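Notebook - textiles bench, bedroom set
2023-01-26
Entry: folding and bedding, dark items on printed sheet
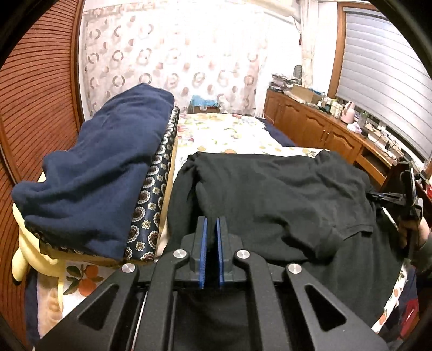
Purpose

Continue the folding notes for household textiles, dark items only. The open question from the last entry is whether the order of clearing the bed changes the quality of the folds, or only the time taken. Fidel Arancibia thinks time only. I think both, at least for the black garment, and have written the procedure below so that Amancay Iturra can repeat it without asking me what I meant.

Items on the bed

Black garment, matte, soft, right half of the bed. Ribbed band at one edge. Sleeve-like fold down the left side.
Navy fleece blanket, left side, heaped lengthwise.
Dark quilt, already folded, under the blanket. Patterned strip with brown medallions and small cream flowers, tan-yellow edge.
White sheet with fruit and leaf print. Stays on the bed throughout.
Pale yellow plush item, wardrobe side. Not part of the folding.

Starting condition

Garment spread but not flattened. Broad folds across the middle, two corners bunched and raised at the far end. The lower part comes close to the edge of the mattress, so any pull towards the near side risks taking it over. Blanket creased on the diagonal with one corner drooping on the left.

I have left the garment described as "garment" in the log. Catalina Lucero asked for a proper category, but the sheet we took over from the Proltari work has one column for jumpers and one for tracksuit tops, and I would sooner enter it once it has been laid out flat with the neck visible. Enter as "dark top, unconfirmed" until then.

Order of work

1. Garment first. It has the most free area to its own side and can be flattened where it lies.
2. Blanket second. Lift clear of the quilt before folding. Do not fold it on top of the quilt, as the fleece drags on the strip and shifts the layers underneath.
3. Quilt third. Check the edges, square up if needed, otherwise leave it alone.
4. Sheet last. Smooth from the far end to the near end.

Garment, method

Find the ribbed band before doing anything else. It is straight-edged and stiffer than the body of the fabric and is the only reliable landmark on a plain black item. Confirm whether it is hem or cuff by following it to both ends. If it closes on itself within a hand's width it is a cuff.

Open out the two bunched corners. Lower the far left one first, then the far right. Pull away from the centre, not down the bed.

Lay the sleeve-like fold out to the side and check that it is in fact a sleeve. On dark matte fabric a doubled body panel looks much the same, and I have twice folded one in by mistake. Run a flat hand along it: a sleeve has a seam on one side and tapers.

Once flat, fold sides to centre, sleeves back along the length, then in thirds from the hem. Target is a finished width of 3 hands. Press with the forearm and leave it on the sheet, printed side of the bed showing all around it so that the outline can be checked.

Blanket, method

Take the two corners at the far end, where the heap narrows, and draw them apart before lifting. Shake once. The diagonal creases come out of fleece with very little effort and there is no need to press. Fold in half lengthwise, in half again, then roll or fold in thirds. Agustina Figueroa prefers the roll for the wardrobe shelf. I have no objection to the roll but it cannot be stacked, and the shelf measures 900 mm across, so one roll takes up a good part of it.

Notes on contrast

Black on the fruit print is easy to see at the outline and hard to see inside it. Internal folds are nearly lost unless the light comes in low from one side. The far end of the bed is much brighter than the rest, and reds, yellows and greens in the print are clear there. Nearer the garment only the small orange fruit is of any use as a reference.

Navy on the dark quilt is the poorer pairing of the two. The patterned strip helps because it is glossy and the fleece is not. Where the blanket covers the plain part of the quilt, find the boundary by touch.

Lint: black garment and navy fleece should not be laid against each other. Keep the Barrientos brush on the bedside side, not in the drawer. Baltasar Benítez has the spare.

To do

Label a second tray for dark items, width 50 cm.
Ask Catalina whether the old Melance care chart covers fleece or only wool.
Amancay to repeat steps 1 to 4 in reverse order and log the times separately.
Replace page 9 of the procedure binder. It still says to strip the sheet first, and we stopped doing that.
Decide where the plush item goes. It hangs close to the wardrobe and should be moved before anyone needs to get at the shelf.

Open point

Fidel's view on time against quality is still untested for dark items. Leave the column blank until Amancay's times are in. If the reverse order gives the same squareness on the garment I will change step 1 and initial it.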